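Steleda 164 cordless screwdriver, long-term review

Reviewed by Thilini Majumder, 15/07/2019

The Steleda 164 is a straight-body driver for assembly work in plastic and light sheet metal. It replaced a Trikunitz unit that had worn out its clutch. I bought it at full retail and have used it most working days since November.

Torque is set by a collar with nine positions. The steps are uneven. Positions 1 to 4 are closely spaced and suit self-tapping screws in printed or moulded parts; between 6 and 7 there is a jump large enough to strip an M3 thread in soft material. I leave it on 2 for most jobs and finish by hand.

Runout at the bit is low for the price. The magnet is weak. Short bits stay in the chuck, but stainless fasteners need a sleeve, sold separately. The forward and reverse switch sits under the index finger and is easy to knock when changing grip — this has not improved with practice.

Battery life is adequate. The cell is not user-replaceable, and the charging socket has a rubber flap that no longer closes. Noise is moderate, with a whine at low speed.

Siu-ming Tsang lent me a Michalík driver for comparison. It has a better clutch and a worse handle, and costs considerably more. For bench work I would still choose the Steleda, provided the torque jump is kept in mind.

Spare collars can be ordered from Prornbridge. Mine came without the retaining clip, so check the packet before discarding the old one.
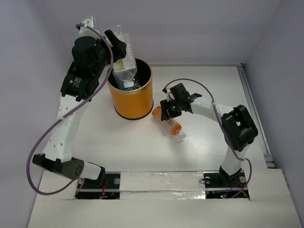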